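Session 4 notes – pricing your handmade pieces

Hi all, these are the notes I promised for anyone who missed the session (and for those of you who were busy helping Monique get her clasp undone, you know who you are). We're moving on from making to selling, so have your February worksheet handy.

## Where we left off

Last time we looked at Vokholm, the little label that Yannick Langlois ran out of a spare bedroom. Freshwater pearl earrings, brass cuffs, the odd bridal comb. Lovely work, and he was losing money on nearly every pair of earrings he sold! In his first year he took in $1,713 and thought he'd done all right until he sat down with his receipts for wire, ear posts, boxes and postage.

## The basic sum

I teach it like this, and I know there are fancier versions:

**materials + time + overhead = cost**

**cost x 2 = wholesale**

**wholesale x 2 = retail**

Materials means everything that leaves the house with the piece. Jump rings, the card it hangs on, the tissue, the sticker on the tissue. People forget findings all the time, and on a drop earring they can come to more than the beads.

Time is the one you'll all want to fudge. Pick an hourly rate and write it at the top of the page before you start adding. If you're quick at wrapped loops then great, time yourself on a batch of ten and divide. Don't time your very first one, it'll only depress you.

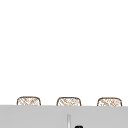 Overhead is the boring bit – polishing cloths, saw blades, your website fee, the table cost at a fair. Add up a year's worth and divide by the number of pieces you expect to sell. Gemechu Workneh had 158 pieces in his plan for the year, and he'd never written the number down before he did this exercise. Even a bad guess gives you something to correct in the summer.

## A worked one

Take the simple bracelet from session 2 (the one with the toggle):

- Materials: $6
- Time: half an hour at $18 an hour, so $9
- Overhead: $2
- Cost: $17
- Wholesale: $34
- Retail: $68

There was a bit of a gasp at $68, and I get it. Tracey Bloxham said she'd never pay that, and we had a good long argument about whether you are your own customer. (Mostly you aren't. You can make it yourself, so of course it looks expensive!)

If the retail number really won't fly, go back and change the bracelet. Fewer spacer beads, a plain hook in place of the toggle, a quicker knot. Please don't just cross out your hourly rate.

## Wholesale and consignment

Two different animals. With wholesale the shop buys your pieces outright and you get paid whether they sell or not. With consignment they sit in the shop's case and you wait. Romain Jacquet did both with Stoketti, first on consignment and then outright once the stacking rings had sold through twice. Ask for these in writing either way:

- who pays if something is lost or broken
- when you get paid
- whether the shop can mark things down without asking you
- how long unsold pieces stay before they come back

Keep your own website at the same retail price as the shop. Undercutting a stockist is the fastest way to lose one.

## For next time

1. Price three of your own pieces with the sum above, one of them being something you think is too cheap.
2. Read the Huet handout on hallmarks and metal descriptions, at least the part on "gold filled" and "gold plated". We'll spend 15 minutes on it at the start.
3. Bring one piece of packaging you like from any jewelry you've bought.

Monique Sabatier has kindly offered to bring her Lutanton line sheet so we can see how a finished one is laid out – prices, minimums, reorder codes and all. If you have a draft of your own, bring that too, however scruffy.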